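I fix commercial kitchen equipment for a living, mostly dishwashers and slicers, and people keep asking me whether robots can do kitchen work yet. Short thread on where I think it stands.

First, the machines that do one job. Those have worked for decades. A dishwasher is a robot by any fair reading. You load it, it follows a program, it stops. The reason it works is that the water goes everywhere, so it doesn't need to know where the plate is.

Everything hard starts when the machine has to find the plate.

Last January I spent a week at a catering shop, Clarkia, that was trying out an arm for portioning and wiping down. The owner, Edileuza Barros, let me keep a tally because I wanted numbers I could trust. 631 attempts at picking something up and putting it where it belonged.

94 of those needed a person to step in. Most were small. A lid sat crooked, a spoon slid, a tub had been pushed back too far. Each one took a few seconds to fix, but somebody had to be standing close enough to fix it.

That is the number I'd ask any salesperson for. Skip the speed and ask how often a person has to walk over. If you still need someone within reach, you haven't saved a shift.

Wiping was better than I expected. Flat steel, nothing on it, same path every time. I'd buy that part today if it were sold alone at a sane price.

Clearing the counter before wiping was the bad part. Edileuza's crew does it without thinking. They lift the thing, wipe, put it back, and talk the whole time.

A shop at least has rules about where things go. The tubs are one size and the shelves are labeled. A house has none of that, and people add new stuff every time they go to the store.

Ronaldo Bezerra asked me under an earlier post why they don't just build a kitchen to suit the robot. Some will. It'll be a nice kitchen for whoever can pay for one. The rest of us have the counters we have.

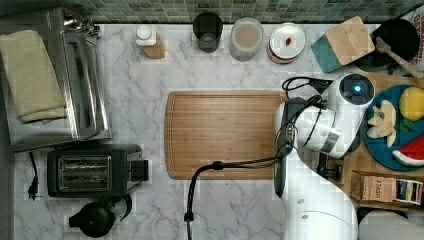
Home counters are where I'd test any of these arms before believing a word about them. The cutting board is the easy bit, a big flat thing with nothing on it. Then look at the back edge: a small bottle up on a wooden block, a dark glass, a jar, and a frying pan with a spatula laid across it. To wipe under that pan you have to deal with the spatula first, and it's a different grip. There's a towel folded over the toaster oven too, and cloth is still one of the worst things you can hand to a gripper.

Cords are another one. A person pushes a loose cord aside with the back of a hand and never remembers doing it. A machine has to notice it, decide it's safe to move, and not drag the appliance along with it.

Fruit I'd put in the middle. A whole lemon is fine. Cut melon is slippery, and banana bruises if you squeeze it like a lemon. The force has to change from piece to piece.

So, my answer for now. Fixed jobs in a shop, yes, with someone nearby. Tidying a home kitchen from start to finish, no. Single steps of it, sometimes.

Kátia Lins asked if I'm worried about my own work. No. Arms have joints, seals and cables, and they'll be living next to grease and steam. I expect to be fixing them.

If you run a kitchen and have kept your own tally, send it to me, even if it's only one afternoon. Tell me what counted as a person stepping in, or I can't compare it with mine.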